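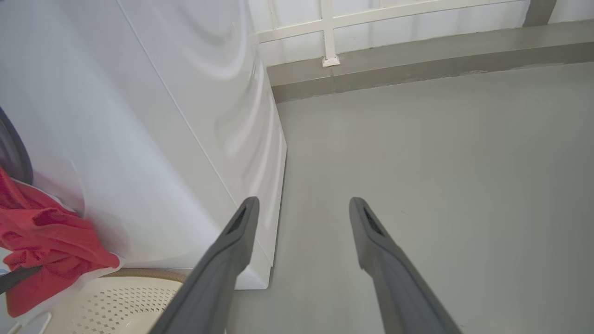

## Open day at Bodinow – laundry demo, notes and questions

**hsirko_b**

Went to the November open day. The wrist view was up on a monitor next to the laundry station, white appliance on the left, red cloth against it, basket below. Task was cloth to basket. They quoted 136 logged runs on this layout and 2,000 as the target. Liên Huỳnh ran the station and took questions.

**prokop_st**

Did she give a success rate? A run count alone says very little.

**hsirko_b**

No. She said failures stay in the log and are tagged by grasp or release.

**hnat_h**

I was in the 2 p.m. group. My concern is the fingers. Rounded tips, wide opening, and a soft target lying right up against a panel. You either pinch too little fabric or touch the appliance.

**prokop_st**

Disagree. Contact with the panel is fine if the force limit is set properly. We do it on the Stelmakh cell every shift.

**hnat_h**

Stelmakh handles cartons. A folded-over towel edge gives you almost no force signal before the slip.

> We do it on the Stelmakh cell every shift.

Also with a fixed camera, if I remember right.

**prokop_st**

Fixed plus wrist – the fixed one does most of the work. Fair point on fabric.

**svyat_z**

Does anyone have the controller settings? The handout only lists the payload, 1,690 g.

**hsirko_b**

Not in my copy either. I've written to Liên and will post what she sends.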